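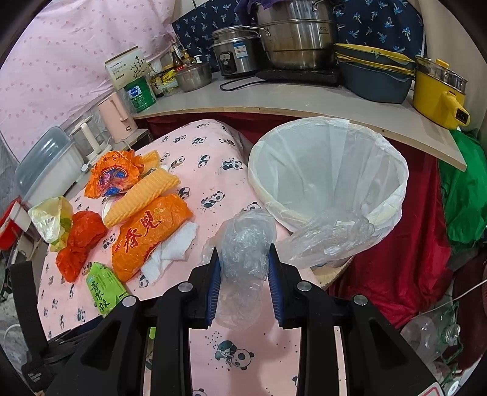
Agnese Laur wrote in after her club's first Thursday with the kit that the thin bags were the hard part, and that her kids wanted to keep going on them long after the towel and tissue got boring. Thanks Agnese – same here at Stunham.

Koppel Club Kit, soft item set. For school clubs and student teams doing the Prosow sorting challenge. Hand-held, no arm needed. Student squeezes, picks, drops in the bin, next.

What you get:
Hand-held two-finger gripper, blue pads fitted
Spare pads, 2 pairs
Task cards, 48 (bags, wrappers, tissue, cloth)
Score sheets, teacher notes

Not included: bin, liners, trash. Use your own, clean stuff only please. Any kitchen corner or classrom table is fine. 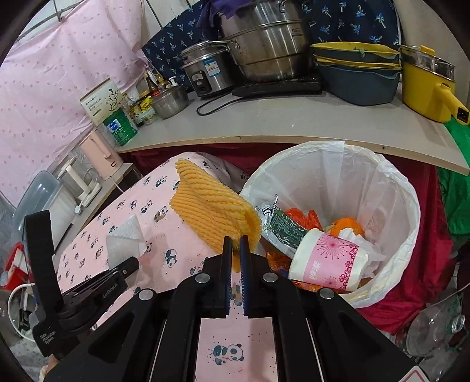 Cloth goes on the later cards. Heavier than a tissue, folds over on itself, so grab near the middle and lift slow. Beginners always go for the corner. Let them.

Challenge rules in short – one student on the gripper, one on the sheet, swap halfway. No hands on the items. Missed drops get picked up again with the gripper, time keeps runing.

Order code 313. Price 85 per kit, spare pads seperate. Ships from Brornero, roughly a week. June orders go out first. Questions about club pricing to Zuzanna Ziółkowski, mornings best.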